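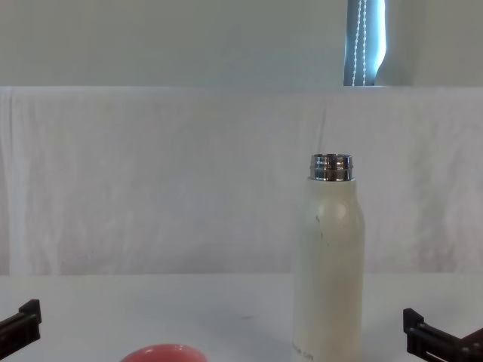

A steel-mouthed bottle with its cap off.

How to Get the Smell Out of a Steel Water Bottle
By the Druter kitchen desk | Updated February

Somewhere in your house is a water bottle that you rinse every night and have not washed in months. Water is clean, the thinking goes, so the bottle must be too. Put your nose over the opening and see how that theory holds up.

What you need: baking soda, white vinegar, a long bottle brush and hot tap water. The narrow-neck brush from Marnell fits most slim bottles. The fat one that came with your dish rack fits none of them.

1. Take the cap off and pull out the rubber gasket. A toothpick works. Have a look at the gasket and try to forget it.

2. Put 3 tablespoons of baking soda in the bottle and fill it with hot water to just under the threads. Leave it for 75 minutes. Overnight is fine too, and is what will happen anyway.

3. Empty it and scrub the inside, especially under the shoulders where the walls curve in. Brushes love to skip that part.

4. Run an old toothbrush around the threads on the metal rim. Keep steel wool away from them, and from any painted outside.

5. Still smelly? Rinse well, then fill with one part vinegar to four parts water and wait half an hour. Don't mix the vinegar with the soda unless you miss the science fair.

6. Rinse twice and stand it upside down on a rack with the cap off until morning. Screwing the lid onto a damp bottle is how you got here.

Small scuffs on a white finish sometimes come off with a dab of soda paste on a soft cloth. Sometimes they are chips, and you own a speckled bottle now. Go easy near any printing on the base, which tends to fade without your help.

Soak the gasket in a cup of soapy water and dry it before you put it back.

Get the Drokus Home newsletter in your inbox every month. Unsubscribe at any time.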